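Up before six. Left knee stiff again, the way it is after any session on the astro, so I did the stairs sideways until it loosened. Porridge, two cups of tea, then read through the team sheet once more though there was nothing left in it to decide.

Away at Rudimari today, last league game before the November break. They were third and we were sixth, and we'd lost to them at home in the opening week by a goal from a corner that I still think should have been given the other way. The minibus left the car park at twenty past nine. Prasanna Dissanayake drove, because my licence doesn't cover it, and he took the long road by the reservoir to avoid the works at Vuvbridge. Most of the girls slept. Two of them did maths homework on the back seat, or said they did.

The pitch was better than I expected. Long grass down the near touchline, but the middle had been rolled and there was no standing water. Wind from the clubhouse end. I wanted to play into it first and we lost the toss, so we played with it instead and of course tried to score from everywhere. I counted nine shots in the first half and only two on target. Went in level at nil.

At half-time I said very little. Told the full-backs to stop crossing from deep and told Srithong End (that's what we call our back four, after the estate three of them grew up on) to push up to the ten-yard mark when we had the ball. Oranges, water, a plaster for a heel.

They scored on 52 minutes. A long clearance held up in the wind, our keeper came for it, stopped, came again, and their nine got a toe in first. No blame from me and none from the others, which I was pleased to hear. We equalised from a throw-in, scrappy, off a shin. Then with 4 minutes left Mizanur Siddiqui's daughter picked the ball up inside our own half and ran. I have coached her since she was ten and I've spent most of that time asking her to pass. She went past two, cut inside the third and hit it low across the keeper. It went in off the far post.

I didn't celebrate much. I was trying to get the midfield to sit in, and shouting it into the wind, and they were all in a heap by the corner flag. We saw it out. 2–1.

It was her first game back. She was 202 days out with the ligament, and I know that because her father has kept the number on a sheet and told it to me every week at training. He was on the far touchline by himself with his hood up. When the whistle went she walked straight across the pitch to him, past the handshakes, and the two of them stood there a while without saying anything that I could see. The Rudimari coach noticed and held her own players back so they could go round. I thought that was decent. I'll write to their secretary and say so.

Home by four. Soup, a bath, boots left on newspaper in the porch. Washed up the flasks and the lunch things and then sat at the kitchen table to do the match report, which has to be with the league by eight in the evening.

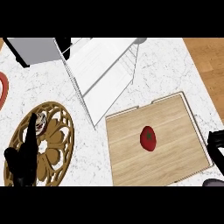 Prasanna rang while I was halfway through it to say I'd taken her off too late. In his view she ought to have come off on the hour, as we'd agreed with the physio, and the goal didn't change that. He said it quite calmly. He said if she had gone over on it in the last ten minutes we would both be having a very different evening, and that her father would never have blamed us, and that this was exactly why we had to be the ones to do it.

I didn't argue for long. The plan was sixty minutes and I let it run because we were a goal down and then because we were level. She looked fine and she told me she was fine, but she'd say that on one leg. I had a substitute stripped and ready on 65 and I sent her back to sit down. So he's right, and I told him so, and then we talked about the minibus, which has a noise in second gear.

I rang Mizanur after that. She was on the sofa with ice on the knee, no swelling so far, eating toast. I told him it should have been an hour and that it would be next time. He said all right. Then he said he'd thrown the sheet away when they got in, and he seemed to want to go on talking, so we did, mostly about his brother's allotment. We were on the phone for 25 minutes and I've never had more than five out of him before.

Sent the report in at ten to eight. Kept the goal to one line. I never know how much to put in those and the league only wants the scorers and the cards.

Things to do before the break ends:
Juvuteck still owe us the second set of away shirts, and the ones we have are short of a number 10. Ring them in the morning and get a delivery date this time.
Ask about the floodlight on the car park side.
Write to Rudimari.
Physio to see the knee before training, and get the minutes for the next game down on paper, with Prasanna holding the watch.
Subs from the four who haven't paid.

My own knee has swollen a bit from standing. Put a bag of peas on it and listened to the late results with the light off. The top two both drew, so we're fifth now on goal difference. Bed at half past ten.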